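Sernmont Rooms - the clear-out gallery
Posted by Khôi Khương, 18 October 2019

We had the keys to the upstairs rooms at Sernmont until the end of August, then until the end of September, and then we stopped asking. What follows is a gallery of the clear-out, put together for those who worked there, those who once left a coat there, and the person who keeps emailing me about the fondue set. (It's under Kitchen. Please stop.)

I've kept it to one page. There were 400 pictures in the shared folder, a good many of them of my thumb, and I have been strict. Everything is grouped by room, with a line or two for each, and where a thing has found a new home I've said so. If it isn't mentioned, it went to the tip at Tollska, which charges by weight and does not accept sentiment.

LANDING

The coat hooks went first, and took a fair amount of plaster with them. Nine hooks, one of which had been holding the same umbrella since we moved in. The umbrella now lives with me. It doesn't open.

The noticeboard is staying. The new tenants asked for it, including the fire notice, the bin rota and the poster for a ceilidh at Nastisau that none of us went to. I did take down the bit of paper asking who had been using the good scissors. That case is still open.

KITCHEN

Mugs have gone to whoever claimed them by the deadline. The unclaimed ones were washed, boxed and driven to the hall at Alhassan, where they already had plenty of mugs and were very polite about it.

The fondue set is complete apart from the forks, the burner and the lid. You may collect it any evening after six.

The fridge was defrosted over one long night with every towel we owned. At the back of the ice compartment was a bag of peas that I can only call historic. They had fused into a sort of brick and made a very satisfying noise going into the bin.

STORE CUPBOARD

Invoice number 1003, which we turned the place upside down for two winters ago, was inside the box marked Invoices. I'd like it recorded that I suggested looking there.

Four extension leads, knitted together. It took an hour and a flask of tea to part them, and one turned out to have no plug. It had been doing nothing at all in there, very neatly, for years.

The paint went back to the landlord. Every tin was labelled White and no two were the same white, as anyone who has looked closely at the stairwell will know.

FRONT OFFICE

The printer has been found a home with someone who was warned. It left as it had lived, reporting a jam in a tray it doesn't have.

The filing cabinet, key included. We had been opening it with a ruler. The key was in the bottom drawer, which could only be opened with the key.

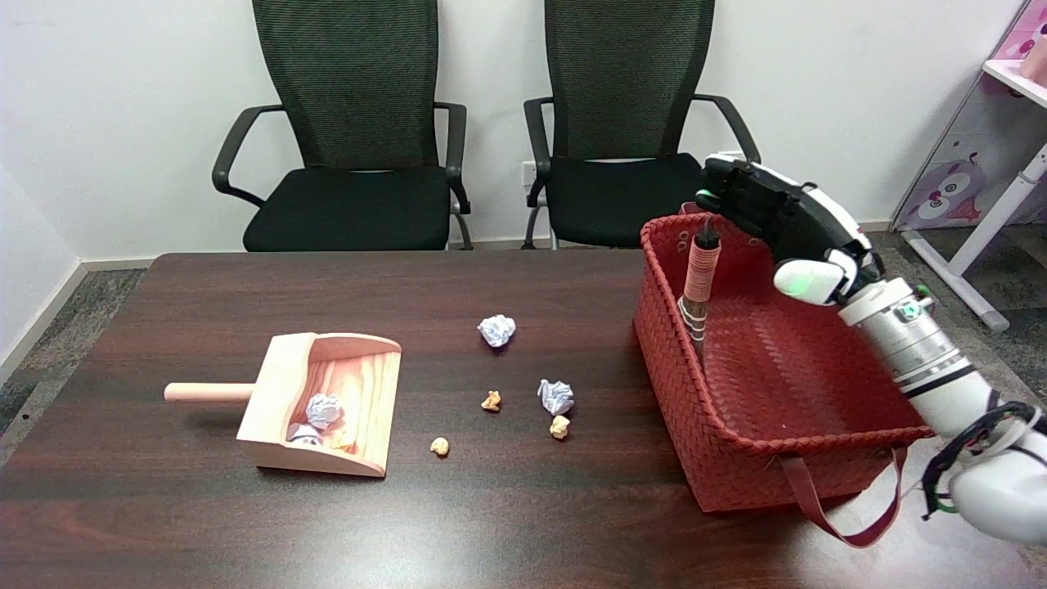 MEETING ROOM

The big table with balled-up paper on it, and a wooden dustpan that has a couple of the balls already. I can't tell you what was written on them, but if it was minutes, this is as much attention as they ever got. The glossy top does come up well.

The two black chairs by the wall are a pair, mesh backs and padded seats, and they want to stay together. Asking price is a donation towards the van. The pink shelf unit in the corner, owl and all, is also looking for somewhere to go, and I have had more enquiries about the owl than about both chairs.

STAIRS AND OUT

The last load went down at 1535 by the clock in the hall, which has been wrong for as long as I've known it - so make of that what you will. The clock is still up there. None of us had a long enough ladder, or the will.

Claims for chairs, owl or fondue to me, please, with a note of when you can collect. I can deliver as far as Nastisau if you're willing to help at the other end, and by help I mean carry.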